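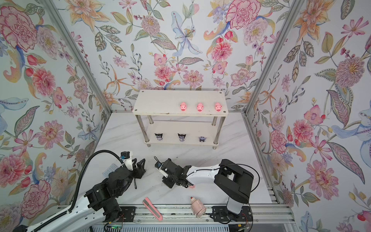

I went to the Galturero open day mostly to find out one thing: when can I stop tidying up after my family? I came home without a date, but I had a wonderful afternoon, and I have a much better idea of which chores are getting close and which ones I'll be doing myself for a good while yet.

Galturero has the upper floor of the old Verbruggen building in Bristlow, up a freight elevator that takes its time. We were a group of 22, a few of us parents, a few shop owners, and one retired machinist who asked better questions than anyone. Mélanie Gauthier showed us through. She runs the tabletop stations, where pairs of arms practice the small jobs: putting figurines on shelves, picking things up off a table, sorting what belongs together from what doesn't.

I had expected folding laundry and pouring coffee, the things you see in videos. Mélanie said shelves are where she'd rather start, and after ten minutes I was convinced. Think about what straightening a shelf asks for. Every object has its own shape. Some have ears. You have to set each one down near the edge without knocking over its neighbor, and turn it so it faces the room, and then let go gently -- letting go is harder than grabbing, apparently, and she had plenty to say about it! A gripper opens outward, and if the next pig is too close, over it goes.

The station I liked best had three pink pigs lined up on the top shelf and three little purple-and-black characters on the lower one. My daughter would have approved of the arrangement. There was flowered wallpaper on the walls too, and a big mauve pompom of a bloom that I'd happily have in my hallway.

Howard Parsons, who owns a gift store in Plundon, was standing next to me and asked what we were all wondering: could he have one in the store overnight, putting the stock back where it goes? Mélanie's answer was "some of it." A known shelf with known items, set at a height the arms can reach, she thinks is within sight. A shelf after a busy December, with price tags hanging off and a glove someone left behind, is another matter. She also pointed out that the arms at these stations stay at their tables. Getting a machine down an aisle, past the display racks and back again, is a separate job that other people are working on.

Speed came up, of course. One task we talked about takes a person 11 seconds and takes their arms around 40. Howard said he wouldn't mind that at all if it happened while he was asleep, and I have to say I agree with him. My dishwasher isn't fast either.

We finished with coffee and a long question session that ran well past closing. If they hold another open day, go, and take the stairs.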